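Rechercher sur le blog : marché couvert, ateliers, adresses

Journée portes ouvertes chez Tralier : du pain, de la farine et beaucoup de questions

Par Adwoa Aidoo, vendredi 17 mai 2024

Je vous avais promis un retour sur la visite du moulin Tralier, le voilà enfin ! Depuis le temps que j'achète leur farine de seigle, je voulais voir d'où elle sortait. J'ai pris le premier bus, j'ai oublié mon parapluie (évidemment) et je suis arrivée pile au moment où la grande porte s'ouvrait, avec déjà une belle file devant.

Côté cuisine, il y avait un plan de travail gris à motif marbré, avec un robot culinaire blanc posé dessus, et un sol en grands carreaux beiges.
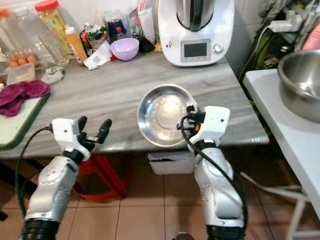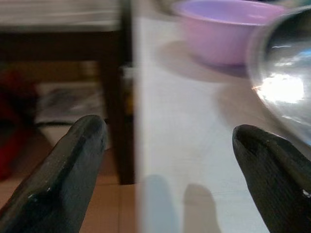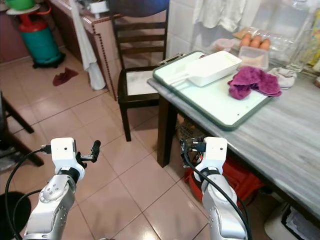
Peut-on acheter la farine directement au moulin ?

Le comptoir de vente est ouvert le mercredi et le samedi matin, et on y trouve toutes les farines en sachets ou en sacs. Pour les gros sacs, il vaut mieux appeler la veille.

Bon, la visite maintenant. On part par groupes et le nôtre comptait 41 personnes, ce qui fait beaucoup de monde dans un escalier de meunier ! On commence par le haut, là où le grain arrive, et on redescend étage par étage en suivant son chemin. Le nettoyage m'a passionnée, je ne m'y attendais pas du tout : les tamis vibrent, les petits cailloux partent d'un côté, les graines sauvages de l'autre, et tout ça dans un vacarme qui oblige la guide à crier.

Ensuite viennent les meules. Il y en a deux, dont une seule tournait ce jour-là. On nous a laissés mettre la main sous la goulotte et la farine était tiède, toute douce, avec une odeur de noisette que je n'ai jamais retrouvée dans un paquet. Mon voisin de visite, boulanger à la retraite, a longuement discuté de la finesse de mouture avec la guide. Je n'ai pas tout suivi, mais j'ai noté que pour une brioche il fallait la T65 et laisser la T110 aux pains de campagne.

En bas, dans la cour, plusieurs maisons voisines tenaient un stand. J'ai craqué pour le miel de châtaignier d'Amissah, très fort, presque amer (chez moi ça divise déjà). Les biscuits au sarrasin de Bresetti étaient bons mais un peu trop sucrés à mon goût. Et puis il y avait Esirano et ses pâtes sèches au petit épeautre, dont je suis repartie avec deux paquets. Cuisson plus courte que ce qui est marqué dessus, je vous préviens !

Le seul bémol, c'est le repas. Une heure d'attente pour une part de tourte, et plus de café à deux heures de l'après-midi. En avril, pour la fête du four, c'était pourtant très bien organisé. La tourte aux poireaux était excellente, cela dit, avec une pâte au seigle que je vais essayer de refaire dimanche.

L'entrée est gratuite, le parking se trouve derrière l'église et la ligne 47 s'arrête juste devant. Prenez des chaussures fermées, les marches du moulin sont raides et farineuses. Pour les poussettes, il faudra se contenter de la cour et du rez-de-chaussée.

La prochaine ouverture n'est pas encore fixée, je mettrai la date ici dès que je l'aurai.

2 commentaires
47 partages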